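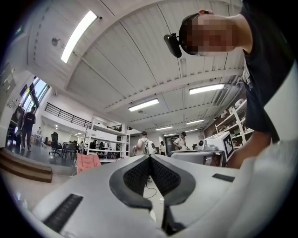

4.3 Recording your first demonstrations by hand

Once the Wilen hand tool is charged and paired, you're ready for the best part of the whole set-up, which is showing the robot how a job is done by doing it yourself! A demonstration is one complete run of the task, start to finish, with the hand tool doing all the touching. The arm plays back what the tool did, so everything you do with the tool counts and everything you do with your other hand is lost. Get to know the fingertips before you start. The two dark gray pads are soft, and when they're open they make a V with the mesh-textured faces on the inside, and those faces are what should meet the object. For a first task we love cloth. Pick up a towel or a shirt by one corner, lay it down, let go. It forgives a bad grip and you can repeat it all afternoon.

Before you begin

You need the hand tool, the head unit, the tag box and a clear stretch of bench. The Carnby base station should be on and showing a steady green light. If it's blinking, go back to section 4.1 and finish pairing.

Put the tag box on the bench next to the arm with its printed tag facing you. It can sit on either side of the arm. Once calibration is done, leave it alone until the end of the session.

Calibrating the tool

1. Put on the head unit and tighten the strap until it stays still when you nod.

2. Hold the tool with the pads pointing at the tag and press the side button once. You'll hear one beep.

3. Move the tool slowly from left to right across the tag, then up and down. Two beeps mean the tag has been found.

4. Squeeze the trigger all the way, release it all the way, and do that again. This teaches Fakik (the recording software) where open and closed are for your tool.

5. Check the number in the corner of the Fakik screen. Anything under 2 is a good calibration. If it's higher, wipe the tag with a dry cloth and go back to step 2.

Note: Error 417 during step 3 means the tool lost the tag partway through. Usually you moved too fast or your sleeve got in front of it.

Recording

6. Lay the object out where you want the robot to find it.

7. Hold the tool at the start position, a hand's width above the bench, pads open.

8. Press the side button twice. Wait for the long beep before you move.

9. Do the task at an easy, steady speed. Come in from above, close the trigger gently, and pause for a moment once you have hold of the object. That little pause helps more than you'd think – the software uses it to find the exact point where the grip begins.

10. Finish with the pads open and the tool back at the start position. Press the side button once to stop.

11. Keep or discard the run on the Fakik screen. Be picky. A run where you fumbled the corner and grabbed it again should go, unless you want the robot to learn the fumble too.

Repeat steps 6 to 11 until you have 40 good runs. Change the starting spot a little every time, and turn the object now and then. If all your runs start from the same place, the robot will only be good at that one place.

Caution: Keep the arm powered down while you're recording. It doesn't need to move for any of these steps, and you'll be reaching across its work area.

Caution: Don't pinch the pads together over anything sharp. Pins, staples and zipper ends can tear the mesh. Spare pads are in the small Salem pouch that came with the tool.

Note: Stop for a rest after 30 minutes. Tired wrists make wobbly paths, and you can see it very clearly in the playback.

Sharing the space

Other people can walk by and work nearby while you record. Ask them to stay off your stretch of bench, and keep them from stepping between you and the tag. When two of you take turns with the same tool, repeat steps 1 to 5 at every handover. Everybody stands a bit differently and squeezes a bit differently, and a mix of people makes for a better set of runs.

Checking what you have

Open the session in Fakik and choose Play All. The paths show up as colored lines over the bench, and it's a real thrill to see your own hand movements drawn out like that! Look for a loose bundle that comes together at the grip point. A line that shoots off on its own is nearly always a lost tag, and you can delete it with a long press. When the bundle looks good, choose Send to Arm and go on to section 4.4.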